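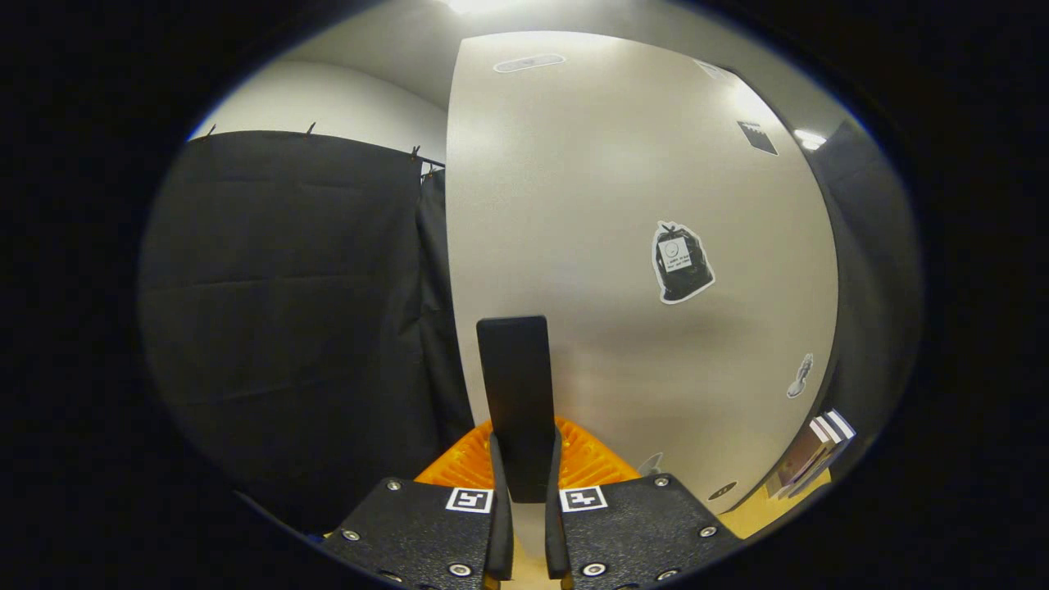

Thread: Black curtain on a thin rod - keep it or swap it?

prarard_attic
I hung a big black curtain in my spare room and now I can't decide. I love how it falls in soft folds, but my sister says it eats the whole room. Pale tan floor, dark rod, and the only real color is that bright orange plastic thing. Opinions?

Sepp50
Keep it! Black over a light floor looks great. I'd lose the orange though.

venent_mom
Nooo, the orange is the best part. I'd swap the curtain for gray linen - mine was $50 for the pair and the room feels twice as big.

Sepp50
Gray linen shows every bit of cat hair, ask me how I know.

Angelica Buenaventura
How wide is your rod? I had a thin one and it bowed in the middle after 4 months. Mine was 108 inches with no center bracket, so that was dumb of me.

prarard_attic
Way shorter than that, but I'll add a bracket anyway. Curtain stays through December at least. The orange stays too, sorry Sepp!

venent_mom
Ha - my sympathies to your sister.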